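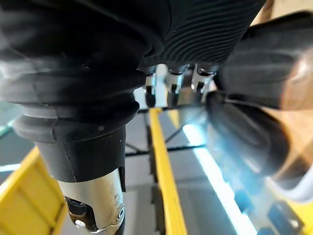 Hokley is the robot arm I've been building for longer than I planned to, first in my garage and now mostly on a bench at Plandico, which is the shared workshop two streets over from me. I get a lot of the same questions by email and in person, and I type slowly, so I'm putting the answers on one page. The most popular by far is "what's the big ribbed rubber thing?" and yes, it's a bellows, and yes, it really does hog the view from up there. People who get past that usually want to know about the three little silver brackets with the black rollers in them, and I'm always happy when they do, since I have spent a silly amount of my life thinking about small brackets. More on those further down. Page last updated October 15, 2025.

What does it do?

It picks up small parts and puts them in bins. That's the whole job! I wanted a machine that could take a tray of mixed hardware and sort it while I did something else. At the moment I mostly stand next to it and watch, so the time savings are negative, but I like watching.

It's good with anything chunky: plastic knobs, spacers, connector housings, big hex nuts. It's bad with washers lying flat. If you write to tell me about suction cups for washers, thank you, I know, it's on the list.

Why is it called Hokley?

My niece named it when she was four and I have never gotten a reason out of her. I tried to change it to something more dignified for the build log and she noticed.

Did you buy the arm or make it?

Both. The lower joints came out of a used arm I bought from a school that was clearing a storage room. The wrist, the gripper, all the wiring and every bracket you can find on it are mine, or mine with help. The original wrist was worn out and had so much slop that you could wiggle the tip by hand, so I took it off on day one and never put it back.

Which fingers are you using?

Black rubber ones, two of them. I started with printed fingers in hard plastic and they were fine for squeezing and terrible for holding. Then I tried the same printed fingers with strips of bicycle inner tube glued on, which worked great until the glue let go, usually with something halfway to the bin. The rubber ones grip better and they forgive me when my height is off a bit. They also pick up lint like you wouldn't believe. I wipe them down with a damp rag before a long run.

Will the bellows crack?

The first one did. I had it mounted so the folds got pinched at one end of the travel, and after a few weeks there was a split in one of the valleys. If you're fitting one, run the joint very slowly through everything it can do and look at the folds at both ends before you tighten the clamps. Don't oil it. I oiled mine to make it shiny and it went gummy.

Okay, tell me about the brackets.

Finally! They're U-shaped, with a roller sitting inside each one. I went through four designs before this. The first version was printed and flexed. The second was aluminum, and I bent it so badly that the two legs of the U pointed in different directions. The third was pretty and didn't leave room for a screwdriver. Ludger Seidel, who runs the metal corner at Plandico, made a little bending jig for the fourth try and then stood there while I used it, which I think was as much about protecting the jig as teaching me.

If you make your own, drill before you bend. Then put a length of rod through both legs to check that the holes line up. Mine didn't, the first few times, and a roller that isn't square to the bracket squeals in a way that clears a room.

Can I have the drawings?

Sure. Write to me and I'll send what I have. Fair warning, the drawings are in inches in some places and metric in others, depending on which drawer the material came out of. The one dimension everybody trips over is the 254 mm on the base plate — that's ten inches, and it's there because I had a piece of plate that was ten inches wide. You can make it whatever you like as long as the bolt pattern stays put.

What controls it?

A board I call the Pillai, after the street I lived on when I drew the first version. It drives the motors, reads the limit switches and talks to a laptop over one cable. It's not for sale and I don't think it should be; the silkscreen has two connectors labeled the wrong way around and I've just gotten used to it. If I were starting over today I'd buy a controller and spend the evenings on the mechanical stuff, which is where all the fun turned out to be for me.

And the software?

That's Ovanow, and it's a pile of Python scripts with a name. It started as a way to type in joint angles, then a friend wanted to save positions, then I wanted to string positions together, and so on. There's a window with sliders now. Please don't look at the part that handles errors. It prints the word "hm" and stops the motors, which has served me well.

What's the camera on the wrist for?

Lining up the last little bit before a pick. I can get the arm over a part using saved positions alone, but parts don't sit where I left them, so I need to see what's between the fingers. Putting the camera near the gripper means it moves with the gripper, and then the math gets a lot shorter.

The trade is that you spend a good part of every picture looking at your own robot. I mask out the areas that never change and only search what's left. I did try mounting it farther out on a stalk once. I got a lovely clear view and then drove the stalk into the bench.

Do I need special lighting?

You need steady lighting, and that matters more than bright lighting. A glowing strip near the work looks terrific to a person and can be a real pain for a camera, especially with glossy rubber around to bounce it back. If your detection works in the morning and falls apart after lunch, look at your lights before you look at your code. I lost a whole weekend in June to a window blind.

What I do now: fix the exposure by hand, take one reference picture before each session, and compare. If it looks different from last time I sort that out first.

How accurate is it?

It comes back to the same spot within 0.3 mm on a good day, measured with a dial indicator borrowed from Ludger. That's repeatability, going to a saved point again and again. Going to a point I calculated is worse, and I'd be embarrassed to write the number down. For dropping knobs into a bin it doesn't matter a bit.

How fast?

It manages 8 picks a minute if the parts are friendly. I've had it going faster, and then it starts to fling things. I have the speed limited in Ovanow and I've asked people at the shop not to touch that slider when I'm at the coffee machine.

What's the heaviest thing it can lift?

I stop at 300 grams. The motors would take more, but the wrist droops when the arm is stretched all the way out, and then the fingers come down at an angle. I could put in a stiffer shaft. The one I've got is already scuffed from being in and out of the wrist so many times, and I'm in no mood to take it out again this year.

What did it cost?

I kept receipts for a while and then I stopped, on purpose. The used arm was the biggest single chunk. After that it was motors, then bearings, then all the screws I bought in packs of 20 when I needed three. If you have access to a shared shop you'll save a fortune on tools. I couldn't have done the bracket work at home at all.

Is it safe to have around other people?

It's small and slow and can still hurt you. A finger between those fingers would be a bad afternoon. I have a big stop button on the bench within reach of where I stand and another on a cord for whoever is watching. The button cuts motor power directly, with no software in between. Please do the same. And when the power cuts, know which joints will drop! On mine it's the shoulder, so there's a block I slide under it before I work on anything.

Also, take off your lanyard. I don't want to talk about the lanyard.

I've never built anything like this. Where do I start?

With the gripper, on its own, clamped to a table. Get it to open and close a thousand times. You'll learn about wiring that gets tugged, screws that back out and what your motor does when it can't move any farther, and you'll learn it without an entire arm swinging around while you do. I did it the other way, arm first, and had to rebuild the wiring twice.

Second piece of advice: use threadlocker. The little screws wander off otherwise, and they always seem to land inside something.

Can I come see it?

If you're nearby, yes! I'm at Plandico most evenings. Email first, as there are weeks when the wrist is in pieces in a cookie tin and all I could show you is the tin. Bring a part you'd like it to try — it loves new things and usually drops them.

What's next?

A second tray, so I can load one while it empties the other. Then the cable run up the forearm, which is held on with tape at the moment. Then washers, I promise.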